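Want to try our two-armed tabletop kit? Testers wanted for December

Posted Saturday, November 21, 2020

Hi all! I'm Teodor Blomqvist and I look after the tryout program for the Hurkness, which is the two-armed tabletop kit we've been building at Skenitz for longer than I'd like to admit. We're getting close to putting it on sale and I need people who did not help design it to sit down with it and tell me what's annoying. That's you, I hope!

You don't need to know anything about robots. Last time round my best notes came from a pastry cook and a retired bus driver, and my worst ones came from me. If you can pack a suitcase or untangle a string of lights without losing your temper (or while losing it, fine), you've got the skills I'm after.

So what would you be doing? Mostly tidying and packing, with the arms doing the touching. Things go in bins, things come out of bins, bins get moved across the table. It sounds dull and for the first ten minutes it kind of is, and then you get the hang of it and don't want to give up your seat. Cables are the hard job. I've done that one more than anybody and I still mutter at it.

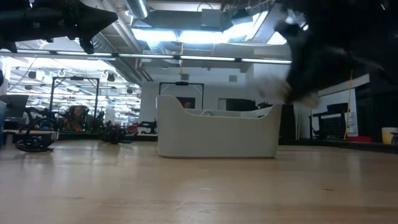

What's in the kit

Two arms with grippers, the hand controls, the table frame, the cameras and our software, Nasusum, which runs the whole thing and saves your sessions so you can play them back. The version you'd be trying has the new trigger grips. I like them a lot. My coworkers think they're too stiff, so please come and settle it.

We had the kit reviewed over the summer by a small shop called Coelho that does packing for mail-order sellers, and they were kind about the arms and pretty rude about the setup guide. They were right. I've rewritten it from the first page, and part of your time will go to reading it cold and marking it up. Bring a pen you like.

What a visit looks like

You come in for 2 hours, twice, on different days. First visit is the guide, a slow warm-up and some easy bin work. Second visit is the harder stuff, and you'll work from the same seat as before so we can see what stuck. There's always one of us close by, and you can stop for a break or quit any time, no hard feelings.

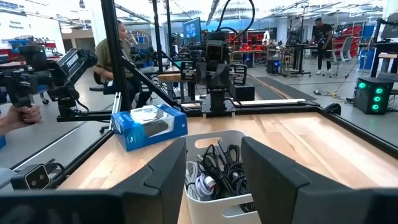 Cables in the bin, mouse box waiting its turn.

What you get

$100 for each visit, paid at the end of the day, plus parking. If the Hurkness goes on sale at the price we've got penciled in ($3,828, and please don't hold me to it) testers who finish both visits get first pick from the opening batch. Zero pressure to buy, I promise. I just want the notes.

Who I'm looking for

Adults, 18 and up, OK with sitting on an office chair for a good while and using both hands. Lefties, please, please write in, I have hardly any of you and the left grip needs work. Glasses are fine. We do record the sessions and there's a form to sign about that, which I'll send ahead so you can read it at home.

If you build robots for a living I'd still love to hear from you, but I'll probably put you on the list for the spring round.

How to sign up

Send a note through the contact page with "Hurkness tryout" in the subject line. Tell me your first name, which hand you write with, and which days in December are no good for you. A line or two on what you do all day would be great too (I'm nosy, and it helps me mix up the groups). I answer everything myself, usually in the evening.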